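Topic: Omwood cabinet doors - anyone had them more than a year?

brickandbiscuit wrote:
Quote from the Omwood place came back for refacing the kitchen. New doors and drawer fronts, keep the boxes, keep the counter. They say the finish "will not yellow, ever." I have heard that one before. Has anybody lived with these long enough to know?

What I'm working with is white recessed panel doors under a white ledge, with the curved brick above. The brick stays, so don't start.

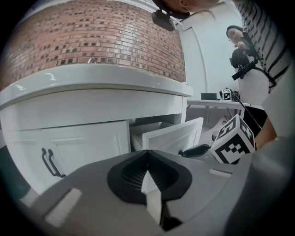
Lower cabinets, one door open. Black pulls.

The salesman wants to sell me the thicker door as well. I can't see what I get for it except a heavier door.

tollgate_ed wrote:
"Ever" is a long time. Ask him to put it in writing and watch the word change to "under normal conditions." I had Derent doors in my last house and the ones by the stove went the color of weak tea in two years. The ones by the window stayed fine. Same batch, same installer.

So which part of your kitchen gets the steam?

marlowe77 wrote:
Ed, that's one kitchen. My sister's Derents are 7 years old and look new. You cooked with the fan off, you've said so yourself on here.

tollgate_ed wrote:
I said it sometimes. And the brochure didn't say "for people who run the fan."

brickandbiscuit wrote:
Stove is on the other side, so mostly no steam. Price is 622 for the doors alone on the small run, and about 200 more for soft-close hinges. Tavares quoted me 1,000 for everything, but they wouldn't say what the core is. I asked twice.

G. Zacharopoulos wrote:
I hung doors for a living. If a shop won't tell you the core, walk out. Omwood will at least tell you, last I dealt with them. I would skip the thick door - your hinges carry that weight every day and the screws are going into old boxes. Check the screw holes before you pay for anything.

Also what's the floor? White doors over a dark floor show every scuff at the bottom.

brickandbiscuit wrote:
Floor is pale and shiny, so I think I'm safe there. 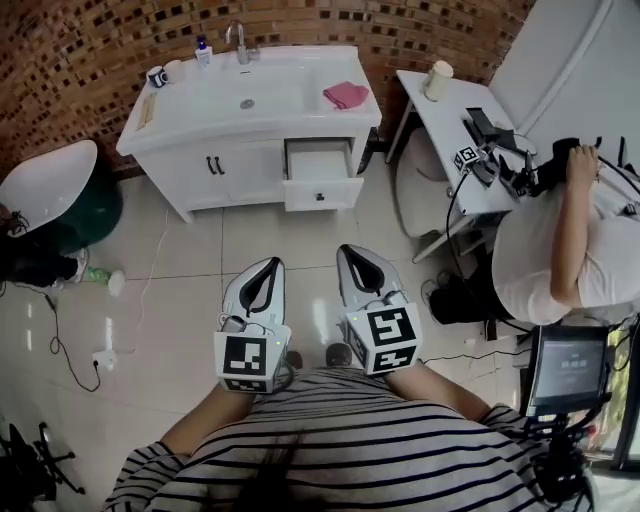 The tile, looking down and across the room.

marlowe77 wrote:
Big glossy tile like that shows crumbs, not scuffs. I'd worry more about white on white on white. Have you thought about doing the lowers in a color?

brickandbiscuit wrote:
I have thought about it and I don't want it. Every green kitchen I've been in felt like somebody else's idea.

G. Zacharopoulos wrote:
Agree with that. Get one sample door in September when they restock and leave half of it covered in a sunny window for a month. Then you'll know more than the salesman does.

tollgate_ed wrote:
Fine, but put it near a kettle too.

Reader comments

Patty R.: Paid for the Bronar touch-up kit after reading a thread like this. Didn't match. Save your money.

oldsash: Did the sample door ever come?

Grigoris Zacharopoulos: Patty, those kits never match. Ask the shop for a jar from the same batch.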